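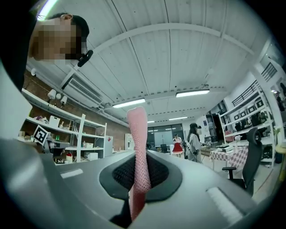
What does the equipment budget in this release cover?

It covers the hand-held gripper tools used to record manipulation data at the Lornau site, the parts they wear through, the furniture and room fittings they depend on, and the staff hours needed to keep them in service. Robot arms are budgeted separately and are outside this release.

Lornau Equipment Planning Records
Data card and README
Last revised: 02/04/2020

Summary

This release contains the planning and purchasing records kept by the Ferasa program during the setup and first operating period of its data collection room at Lornau. The records were prepared for internal use and are now shared with partner sites that are planning similar rooms. They consist of purchase requests, quotations with supplier names removed, a parts register, a room fit-out schedule, and the budget worksheets from which the final request was drawn up.

The release does not contain any recorded demonstrations. Those are distributed under the Crichton data agreement and must be requested separately.

Contents

requests.csv: one row per purchase request, including requests that were refused or withdrawn.
quotes.csv: quotations received, linked to requests by request number.
parts.csv: the register of replaceable parts, with date fitted, date removed and reason for removal.
room.csv: furniture, lighting, power and network items.
worksheets/: budget worksheets in their original layout, one file per revision.
notes.txt: remarks entered by purchasing staff, lightly edited for spelling.

The request table holds 2000 rows. Rows with status "W" were withdrawn before a quotation was sought and have no matching entry in quotes.csv.

Units and conventions

All amounts are in US dollars, exclusive of sales tax. Shipping is a separate column and should not be added to the unit price when comparing suppliers, as several quotations combined shipping for more than one request. Delivery times are given in calendar days from the date the order was placed. An empty cell means that the value was not recorded. A zero means that there was no charge.

Budget categories

Category A, collection tools. Complete hand-held grippers, together with any camera, mount or cable bought as part of the same order. A tool returned to the supplier and replaced under warranty keeps its original request number.

Category B, wearing parts. Gripper fingers, finger coverings, fasteners and printed markers. Finger replacements are the largest single line in this category. The Flulton revision of the worksheets moved printed markers here from Category D, and earlier revisions have not been corrected to match.

Category C, computing and storage. Workstations, external drives, network switches and backup media. Drives were bought in sets of seven.

Category D, room and furniture. Shelving, tables, chairs, lighting and household objects used as task items. Task items were bought locally in small amounts and are grouped by receipt. No attempt was made to split a receipt into single objects.

Category E, staff time. Hours spent on assembly, calibration, repair and stock checks. Hours spent operating the tools are not included, as they were charged to the collection budget.

How the figures were produced

Each request was entered by the person responsible for the category and checked against the invoice once the goods had arrived. Where the invoice and the request differed, the invoice amount was kept and the original amount was moved to the column "req_amount". Currency conversion was applied on the date of payment. The rate used is stored with each row.

The parts register was started in August, after the first tools were already in use. Parts fitted before that month carry the code "PRE" in place of a fitting date. They should be left out of any estimate of working life.

Guidance for sites preparing a budget

Sites are advised to plan Category B over a period of 18 months and to place the first order for fingers and coverings together with the tools themselves. The longest delivery time in the register is for finger coverings, and two early pauses in collection are recorded in notes.txt under that heading.

One complete spare tool should be requested for every seven in use. The Lornau site began without spares and revised its request after the first calibration cycle.

Lighting should be priced before tools are ordered. Ceiling fixtures at Lornau were already in place and appear in room.csv at no charge. A site that has to install them should expect an electrical survey, the cost of which cannot be estimated from these records.

Staff time is often left out of equipment requests. It was left out of the first three revisions of the Lornau worksheets. Reviewers should ask for it if it is missing.

Known problems

Request numbers 13 and 18 refer to the same order and should be merged before totals are taken.
Three worksheets contain links to files that are not part of the release. The linked cells show their last stored value.
Freight insurance was recorded under Category A until the fourth revision and under its own line afterward.
Reasons for removal in parts.csv were typed freely and are not consistent. "Torn," "worn" and "split" may describe the same condition.

Limits on use

The prices reflect orders placed by one site within one budget period and should not be quoted as current. Supplier names have been removed and no request to restore them will be considered. The records may be used for planning, teaching and comparison. They may not be used to rank or advertise suppliers.

Corrections

Corrections should be sent to the Ferasa purchasing office with the file name and row number in the subject line. Accepted corrections are entered in the next revision and listed in notes.txt. Earlier revisions remain available on request.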